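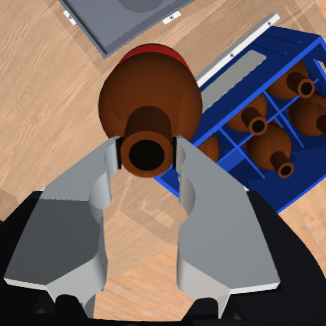 Vidar Boström came back to Plesgate in August, when the grass behind the goal line was already yellow and the club was preparing for the new season without him. He was retired for 4 months. He still woke up at six in the morning, and his right shoulder still hurt before rain.

He had been the goalkeeper of Plesgate for 204 matches. The number was painted on a board in the corridor, under a photograph where he looked younger than he remembered being. He did not stop to look at it. He walked past the laundry room and the door of the physiotherapist, and he came out by the stairs, as he had always done, on the side where the sun was.

The team was training with the new coach, a quick little man called Trandier, who carried his papers rolled up like a telescope. The new goalkeeper was Sundqvist. He was 20 years old and he had very long arms, and he shouted too much. Vidar sat down on the third row and listened to the shouting.

"Left! Left! Leave it!"

In Vidar's opinion it was not a ball to leave. The defender left it, and the striker pushed it into the net with his knee. Sundqvist kicked the post. Then he saw who was sitting in the third row, and he turned his back and drank water for a long time.

When the training was finished, Trandier climbed up the steps and shook hands.

"You could have called," he said. "I would have given you a better seat."

"I like this one."

"They talk about you every day, do you know it? The boys. Vidar would have caught that, Vidar would have said this. It is not easy for him." He pointed with his roll of papers to the field, where Sundqvist was collecting the balls alone. "Go and tell him something."

"What should I tell him?"

"I don't know. I was a winger."

Vidar went down slowly. The grass felt strange under ordinary shoes. He had prepared in his head a few sentences about the defender and the knee, but when he came near, the boy spoke first.

"I know," said Sundqvist. "I should have come out."

"Yes."

"You would have come out."

Vidar thought about it. He wanted to be exact. "In my first season I stayed on the line for every ball," he said. "We lost the opening match by six goals. The old coach, Gakia, did not speak to me in the bus. He gave me half of his sandwich, and he looked out of the window until we were home."

"Six?"

"The fifth one went in from my own back."

Sundqvist laughed, and then he looked at the stairs to see whether Trandier had heard it. He had not. He was reading his papers and walking in a small circle.

"What was in the sandwich?" the boy asked.

"Egg. I don't like egg."

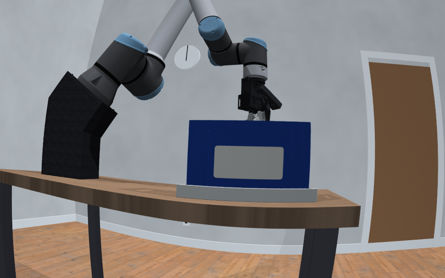 "Does it stop?" Sundqvist asked. "That you are afraid of the high ones?"

"It gets smaller after the first winter," said Vidar, "and then you are more afraid of the low ones."

The boy nodded as if somebody had given him the time of a train. He took a ball out of the net bag and held it in front of him with both hands. His gloves were too new, and they made a little noise when he moved the fingers.

"Would you throw some?" he said. "High ones. Only a few."

Vidar looked down at his shoes, which were brown and had been to two weddings. He took off his jacket and put it over the crossbar, where it hung with the arms down. Then he walked back to the penalty spot and felt how the shoulder complained, first quietly.

The first ball he threw was too short. The second one was good. It went up against the light and began to come down near the far post, and Sundqvist stood with his heels on the line and waited.

"Now," Vidar said, not loudly.

The boy came out. He took three steps, jumped with one knee in front of him and got the ball on the ends of his fingers. It fell down behind him and rolled slowly along the line, and he threw himself backward on it, although there was no one on the field to take it from him.

"Again?" he said from the grass.

Vidar was already holding the next one.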